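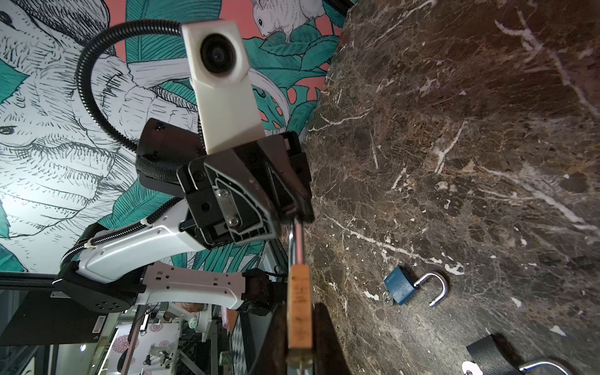
Padlocks, latches and hinges: looking after the small metalwork

Most outdoor padlocks fail from dirt and dried lubricant well before any part wears out. The usual signs are a key that needs wiggling, a shackle that will not spring up, or a keyway that grits when the key goes in. All of these can be put right at the bench with a small brush, a suitable lubricant and some patience.

Cleaning the keyway

Hold the lock with the keyway facing down so that loose dirt falls out. Brush across the opening, then blow through it with a hand bulb or canned air. Do not push wire or a pin into the keyway, as this can bend the springs. If old oil has turned to gum, flush with a lock cleaner and leave the lock hanging open overnight.

Work the key in and out 13 times without turning it, wiping the blade on a rag after each stroke. When the blade comes out clean, turn it.

Choosing a lubricant

Dry graphite or a dry PTFE spray is suitable for the keyway. Use one or the other. Graphite mixed with oil makes a paste that sets hard in cold weather. Light machine oil is acceptable on the shackle and in the shackle holes, where it also keeps water out. General-purpose water-displacing sprays will free a stuck lock but leave little behind, so follow with a proper lubricant once the lock is moving.

The Ellik dry spray we stock at the bench has a narrow tube which fits most keyways. Two short bursts are enough. Wipe off the excess before it collects dust.

Frozen locks

Warm the key in your hand or with hot water, dry it, and insert it gently. Repeat as needed. Pouring hot water over the lock works for a minute and then refills the body with water that will freeze again. De-icer should be treated as a cleaner: lubricate afterwards. Locks on north-facing gates are best done in October, before the first frosts.

Keys

A worn key wears the lock. If a spare turns more easily than the everyday key, put the everyday key aside and have a new one cut from the spare. Never cut a copy from a copy if the original can be found. Keep the key number written down somewhere other than on the key ring.

Hasps and staples

The fixings matter as much as the lock. Screw heads should be covered when the hasp is closed. On softwood gates use coach bolts, with the nuts on the inside and a washer under each. An 8 mm shackle in a 9 mm staple hole leaves little room for movement and rattles less in wind.

Hinges

Lift the gate slightly with a wedge before oiling, to open the gap at the pin. Apply oil at the top of the pin and swing the gate through its full travel. Wipe away the black residue and oil again.

Reader's note from Thoa Vi, Candatgate: a flap cut from old inner tube, screwed above the hasp, keeps rain off the lock. Leave the bottom edge free so that air can get behind it.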